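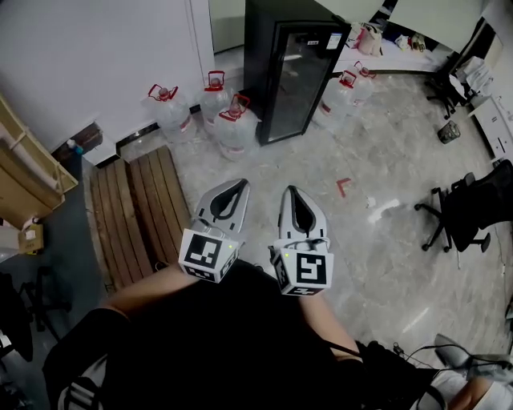
Ilstead Shared Office, Facilities Meeting
Minutes, June

Present: Joon-young Ryu (chair), Su-bin Myung (minutes), one representative each from Endix and Tak.
Apologies: Histhorpe.

1. Previous minutes
Approved with one correction. The refrigerator inventory number should read 1514.

2. Drinking water
The large jugs are kept on the floor along the white wall, on both sides of the beverage refrigerator. S. Myung reported that full and empty jugs are being mixed. Agreed: full jugs to the left of the refrigerator, empties to the right, red caps left on. Delivery stays at every 3 weeks. Tak asked for a smaller jug size. Not supported.

3. Slatted platform
J. Ryu proposed standing full jugs on the wooden platform to keep them off the floor. Endix questioned the load on the planks. Supplier sheet gives a limit of 315 kg, evenly spread. Proposal accepted, single layer only. Platform to remain beside the wall.
Action: J. Ryu to check the slats for loose nails before use.

4. Refrigerator
Door seal replaced in May. Temperature set to 4 degrees C. Clearance behind the unit to be measured at the next cleaning.
Action: S. Myung.

5. White counter
Bags and small items continue to collect along the wall. Tenants to remove their own by the end of the month. Remainder goes to the lost property box.

6. Floor
Marble-patterned floor to be mopped after each water delivery. Cost shared equally among tenants.

7. Other business
Histhorpe's request for a second refrigerator deferred.

Meeting closed 4:40 p.m.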